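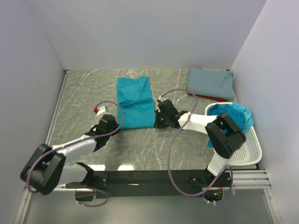

Judit Kocsis wrote in to ask why I keep going on about written rules when the arms we use are small and the worst they handle is laundry. A small arm can still pinch a finger, she granted, but does anyone need a sheet of paper for that?

I think so, and I'll put down what ours says. The sheet at Kutance started as a page copied from Montoya, the last place I worked, and most of it has been crossed out since.

Hands stay off the work surface while the motors are powered. That covers straightening a hem or moving a cloth that has slid too far to one side. If the cloth needs fixing, power comes off first. Uriel Tovar wanted an exception for quick corrections and we tried it in January. We dropped it after 2 weeks, when people had stopped agreeing on what quick meant.

Cables get checked by hand at the start of each session. With two arms working toward each other over the same piece of cloth, a loop of cable can end up across the garment or under an elbow. Move each arm through its full reach with the power off and watch the cable the whole way. It should never go tight. Look at the ties near the base too. A tie that has crept an inch is enough to change how the loop hangs.

The folding rules are duller. One garment in the middle at a time. Finished pieces go in the far corner, and the basket stays against the wall on the right. If the basket gets moved, it goes in the log, even if it was moved back.

A fold counts as done when the edges meet and the top layer lies down by itself. Someone who didn't run the session makes that call. We used to let the operator judge, and the numbers were better, which should have told us something.

Every 300 folds we stop and go over the screws on the grippers and shoulders. Skekon, who sold us the parts, had no schedule to offer, so I picked the number. I may lower it. Last time 4 screws needed a turn, all on one side.

Judit also asked whether any of this follows a published standard. Some of it borrows from the shop safety rules at Montoya. The rest is house practice, and I wouldn't tell another shop it was enough for a bigger machine. Anyone setting up a full-size arm should do a proper risk assessment before writing a single rule of their own.

I still have to rewrite the part on who may reset a stopped arm. Right now it says "the operator," and with two people at the bench that could be either one.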